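Leltum Hand-Held Gripper Pair
Two-handed demonstration capture for soft goods

Product family: Leltum capture tools
Supplied by: Barkness
Status: current

Overview

The Leltum pair is a set of 2 hand-held grippers for recording manipulation examples without a robot arm on site. The operator works directly on the object. Each gripper carries its own camera, and the recordings are converted afterward into training episodes for a learned policy.

The pair is intended for tasks where one hand is not enough: spreading and folding cloth, bagging, holding a container while filling it, making beds. A single Leltum can be ordered separately for pick-and-place work. Two singles can be made into a pair later, but they must be returned to Barkness for matching of the clocks.

Capture method

Each gripper records wide-angle video from behind the jaws. Jaw opening is read from the video and needs no separate sensor. Tool position is recovered in processing from the motion of the background, so the work area should contain fixed features that stay put for the whole session. Plain walls and plain sheets give little to track. Door frames, furniture edges and switch plates are usually sufficient when at least a few of them remain visible over the top of the work surface.

Both streams are aligned at import. An episode missing either stream is rejected.

Jaws and drive

The jaws are closed by a hand trigger and opened by a return spring. There is no motor. Closing force is set by the operator's grip, and operators new to cloth tend to squeeze harder than needed. Light pressure at the tips holds most shirt and towel fabrics. Full pressure on thin fabric leaves it caught in the pads on release, and the resulting shake-off motion is learned along with everything else.

Fingers are user-replaceable. Check the finger screws before each session. A loose finger shifts the tip position in the image and makes the jaw reading unreliable for the whole recording.

Working on bedding and garments

A bed is an acceptable work surface for garment tasks provided that operators can reach the cloth from the side without leaning over it. Start each episode with the garment in a new position. Grasp at a corner or an edge where possible; grasps in the middle of a bunched area are allowed but should be tagged "blind" in the episode list.
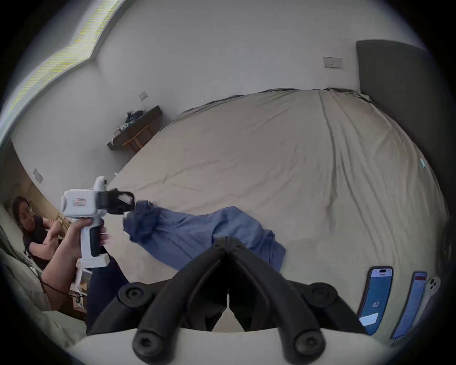
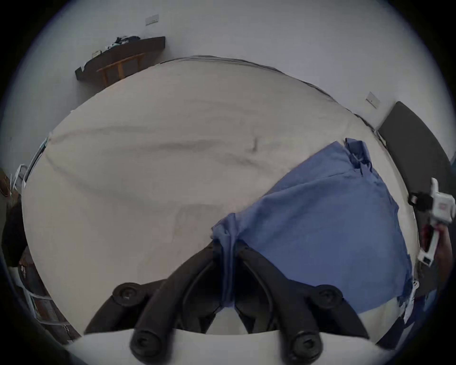 Garment handling on a bed with two grippers, blue cloth on a light sheet, as recorded by a gripper camera.

Keep the second gripper within view of the first whenever the task permits. Processing uses the sighting to correct the relative position of the two tools. Short losses are tolerated. Episodes in which the tools never see each other are kept but receive a lower quality grade.

Recommended session procedure

1. Set the exposure on both grippers with the room lighting as it will be used. Daylight from a window changes over a long session, so repeat this step after each break.
2. Record the mapping pass. Move one gripper slowly around the work area.
3. Record the jaw calibration. Open and close each gripper fully, five times.
4. Record episodes. Begin and end each one with the jaws open.
5. Record the jaw calibration again before changing operators.

Failed grasps followed by a successful second attempt should be kept. Episodes that end with the garment on the floor should be marked and left in the set; the import tool excludes them by default and they can be restored.

Storage and import

Internal storage holds 312 minutes of video per gripper at the standard setting. Files are copied by cable. Import requires the Raju desktop tool, which performs alignment, position recovery and grading, and writes one folder per episode.

Position recovery runs slower than real time on most office computers. Overnight processing is advised for full sessions.

Specifications

Configuration: matched pair
Weight: 520 g per gripper, with fingers fitted
Actuation: manual trigger, spring return
Jaw reading: optical, from video
Recording time: 312 min per gripper, standard setting
Clock matching: at factory, per pair
Operating environment: indoor, dry

Known limits

Position recovery fails on mirrored wardrobe doors and on large television screens that are switched on. Cover them or turn the work area. Fast wrist rotation blurs the image and produces gaps; the tool reports these by episode. The pair does not measure force or contact.

Related items

Plerkdale finger set, narrow tip, for buttons and hems
Plerkdale finger set, wide tip, for towels and blankets
Transport case for one pair
Spare return springs, pack of 20

Ordering and support

Pairs are built to order. Replacement fingers and springs ship from stock. For questions on task design or on mixing pair data with existing single-gripper data, contact Viorica Pascu, applications desk, and include one imported episode folder with the request.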